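Notebook, student robot project (bin run)
2020-01-03

First day back in the hall after the break, and I could hardly wait to get the tape measure out. Heiðrún had the lidar driver going before I'd even found my pencil. She reran the old July log through the new filter, and the ghost points near the windows are gone. Gone! We spent most of last term swearing at those.

Plan for this week is the obstacle half of the course. The judges' sheet says cones, posts and "fixed furniture," and Resa (our robot, for anyone new reading this) has always been fine with the last one and terrible at the first. The trouble with a cone is that it's a different width at every height. Our lidar slices it fairly low, where the body is, and the base spreads out underneath where the scan never looks. So the map says there's room, and the left wheel says otherwise.

Tania's idea: stop trying to see the base. Spot the stripes with the camera, call it a cone, and stamp a fixed footprint on the map, base included. Simple, and I love it. I traced one base on paper and gave it a 4 cm margin all the way round. The octagon goes in as a circle for now — the planner likes circles.
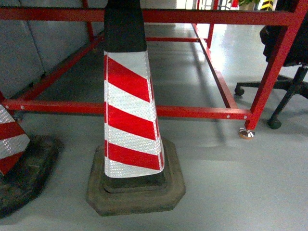

Stripe detector, first try

Trained on the pictures we took before the break plus a handful from this morning. It got 79 percent on the held-out set, which is way better than I expected from an afternoon's work. Most of the misses are cones with something red near them. The red tubing and the red stripes run together when the light is flat, and the detector draws one big happy box over both. Heiðrún thinks we should look for the slant of the stripes and forget about color. I think she's right but I want to try more pictures first, because that's the cheap thing to do.

Second kind of mistake: it called the yellow and black bollard a cone. Twice. I'm fine with that for now. It's striped, it's solid, we don't want to hit it. Tania says it needs its own class before Pavport (that's the regional, for my own future confusion) and she has put it on the list.

Aisle run

This is the part everyone likes. Start at the near end, drive up the aisle beside the rack with the blue bins, stop before the posts, turn, come back.
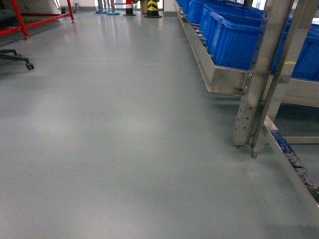
Six runs, four clean. The two bad ones both drifted toward the rack side on the way out, and both times I was the one who'd set the start pose by eye, so I'm drawing a proper start mark tomorrow. Speed was kept low on purpose. The turn at the far end looks so much better with the new gains, it used to wobble like a shopping cart and now it just goes round.

One thing to watch is shine. The floor reflections bother the camera more at the far end, and the stripe detector's confidence dips there. Could try locking exposure.

To do
- start mark, both wheels
- more cone pictures, with and without red behind
- bollard class (Tania)
- try slant-only detector (Heiðrún)
- lock exposure, repeat the aisle run
- charge BOTH batteries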